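Section 4. Room Lighting

4.1 General
Complete this section before any work is carried out in the room. The room is lit by fluorescent tubes mounted at ceiling level.

4.2 Start of Day
1. Switch on all ceiling lights at the wall panel.
2. Allow 2 minutes for the tubes to reach full brightness.
3. Check each tube for flicker or dark ends.

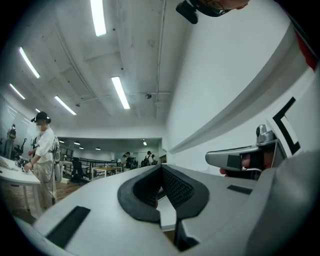
4. Enter any faulty tube in the Tustatell log, giving its position.

Note: Conduit and ceiling-mounted devices must be kept clear. Do not hang signs or cords from them.

CAUTION: Do not replace tubes yourself. Send requests to Nélida Gaete, Building Services.

4.3 End of Day
1. Confirm that all persons have left the room.
2. Switch off the lights and sign the log.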